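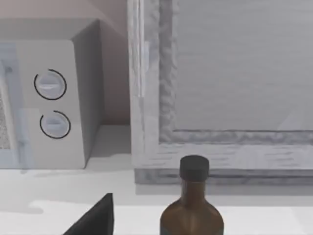
About Brodell

Brodell is a small supplier of regional Italian dry goods to restaurants, delicatessens and cookery schools. We buy direct from growers, mills and curing rooms, hold stock in our own warehouse and deliver by the case. We also run a testing kitchen and a short programme of trade courses.

The company was set up by Riaan Mahlangu and Lieven Postma. Riaan had been buying pasta and pulses for a catering group, and Lieven had worked in grain storage. The first orders were for chickpeas, spelt and a single shape of bronze-drawn pasta. The present list covers dried pasta, rice, polenta, pulses, flours, preserved vegetables, salted capers, anchovies, vinegars and olive oil. We don't sell fresh cheese, fresh pasta or wine.

What we mean by regional

Our list is arranged by area of origin and then by product. A chef looking for short pasta will find it under Campania, Abruzzo and Puglia, with separate entries for each maker. Customers sometimes find this slow to begin with. A plain alphabetical list is available from the sales office.

We use the name of a region only where the raw material was grown there and the product was finished there. Where the wheat comes from one place and the pasta is made in another, both are given. Blended olive oils are sold as blends, with the harvest season on the label. Protected names are used only on goods that carry the relevant certificate, and a copy of the certificate is held with the batch record.

How we buy

Every new product goes through the same steps. The maker sends samples from three separate batches. Each batch is cooked or tasted plain, then used in a standard dish. For pasta we record cooking time, weight gain and the state of the water. For pulses we record soaking time, cooking time and the proportion of split skins. Rice is tested both boiled and as risotto, with the stock measured in. Results are kept for as long as we carry the product.

Seidu Ankrah runs the testing kitchen. It is fitted with ordinary equipment, on the grounds that most of our customers cook on ordinary equipment. The water is hard, and cooking times on our sheets are given for hard water. Kitchens in soft-water areas should start checking beans and chickpeas earlier than the sheet suggests.

Prices are agreed with makers once a year, normally in March, and held for the season unless the harvest fails. If a crop is short we would sooner take a product off the list than replace it with one we haven't tested. This happened with the small brown lentils, which were off sale for most of a year and have since come back from a different valley under a different code.

Storage and delivery

The warehouse is on the Haden estate. Dry goods are kept in one hall. Oils, anchovies and flours with the germ left in are kept in a cooler room at the back. Stock is rotated by best-before date, and we don't dispatch anything with less than a third of its stated life left unless the customer has agreed to it in writing.

The hall has 1,830 pallet spaces. Jacobus Hlongwane is responsible for the building, the vans and the batch records. Any case can be traced back to the maker's lot number from the code on the outer label, so please keep that label until the case is finished.

Our own vans cover the area within an hour or so of the warehouse. Orders placed before 2 pm go out on the next working day. Beyond that area we use a pallet carrier, and the carrier's times apply. The minimum order is 6 cases, which may be mixed. Glass is packed separately and should be checked before signing.

Trade courses

Courses are held in the testing kitchen and taught by Lucian Roman, who joined us after a number of years teaching in a catering college. They are intended for working cooks and shop staff. Current subjects are:

Dried pasta: drying temperatures, surface, cooking and holding
Rice for risotto: varieties, starch and service in volume
Pulses: age, soaking and the use of cooking liquid
Olive oil: reading a label, storage and common faults
Salt-packed goods: rinsing, soaking and portion cost

Each course lasts half a day and includes printed notes. Aprons are supplied. There is no examination, though a letter of attendance can be issued on request. Tell us about allergies when booking, as wheat flour is in use in the room at all times.

Onuoha range

Onuoha is our label for smaller packs sold through delicatessens. The contents are the same as in the catering cases and come from the same batches. Packing is done for us by Lutar, and the packs carry our batch code as well as theirs. We don't sell the range directly to the public. The sales office can give the name of the nearest shop that stocks it.

Working with us

New trade accounts need a business address, a contact for invoices and a contact for deliveries. The first order is paid in advance and later orders are on monthly terms. Samples are free to account holders, within reason, and are sent out with the next delivery.

Makers who would like to be considered should write to Riaan Mahlangu with a product specification and a note of annual quantity. We can't usually take on anything produced in lots of less than 1,000 kilos, apart from capers and anchovies. Please don't send samples until we have replied.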